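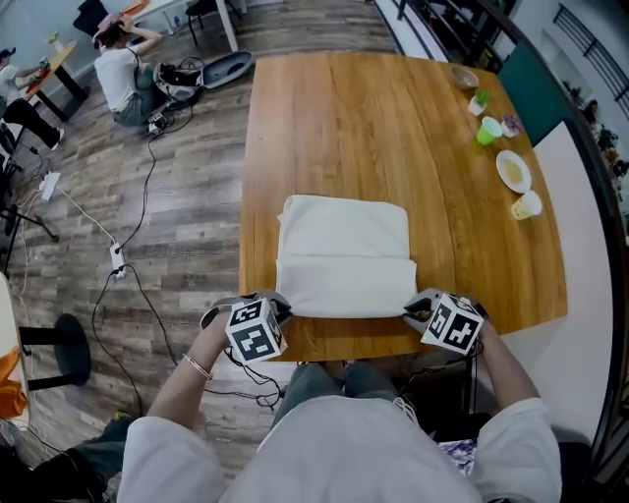 The white towel, folded, at the near edge of the table.

I have been told there is a right way to fold a towel. I've been told this by a magazine, two relatives, a hotel housekeeping guide I found online at one in the morning, and a course called Mellis, which wanted $30 to explain thirds to me. I paid it. I'm not proud.

The claim, if you haven't run into it, is that folding in thirds lengthwise and then in thirds again gives you a thick, even block that stacks without leaning and takes up less room than the plain half-and-half-and-half my mother used. The Mellis people say you'll get back a whole shelf. They say it the way people say you'll get back your mornings if you quit coffee.

So I've been doing it since January, every towel, and I'd like to report what I got back.

First, the block is real. A towel folded in thirds is a solid rectangle and it does sit there looking very sure of itself. I'll give them that. But the volume of a towel doesn't change when you fold it! It is the same cloth. If it's narrower it's taller. My linen shelf has a fixed height, set by whoever built the closet, and the tall version fits three across with a gap on top where nothing fits, and the flat version fits two across with no gap. I moved them back and forth for most of an evening and ended up with the same number of towels in the closet both ways.

Second, the surface matters a lot more than the method, and the course has one sentence on it. I used to fold on the bed. Everybody folds on the bed. A bed gives under your hands and you end up chasing the corners. On a real table, something flat and hard and waist high, even my mother's way comes out neat. I suspect half of what people credit to thirds is just that the video told them to go find a table.

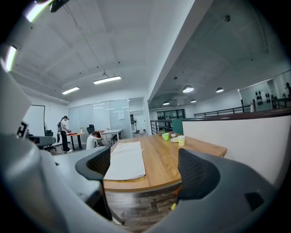
Which brings me to the clearing-off problem. The tutorials all start with a bare table, miles of it, as if the people who own it never eat. Mine always has a plant at one end, and then a cup or two, a bowl, a plate with somebody's snack on it. The advice is to clear everything first. I did that for a week and found that carrying it all off and carrying it all back took longer than the folding. Now I push everything down to the far end and work at the near end. A bath towel doesn't need the whole table. Half will do it, a bit more if you like to lay it out long before you bring the ends in.

Neema Owino, who has sent me more laundry links than I've ever asked for, swears by Skosilo, the folding board. It's a hinged piece of plastic and you flip the sides in. I borrowed hers. It makes a very consistent fold in a T-shirt and is too small for any towel I own, so you fold the towel once by hand to make it fit the board, and at that point you're most of the way done anyway. She says I was using it wrong. Possibly. The leaflet is four pages long, and I don't think a towel should come with four pages.

What has held up, after all these months:

Line up the near corners before anything else. If those two are off, every fold after that makes it worse and smoothing won't save you.

Smooth from the middle out, once. Twice does nothing that I can see.

Put the folded edge facing out on the shelf. This one I resisted because it sounded like pure showing off, but the stack does come apart more easily when you grab one from the middle, and I grab from the middle every time.

I'm keeping thirds for the hand towels, which live in a basket and look better that way. The bath towels have gone back to halves. My mother hasn't been informed.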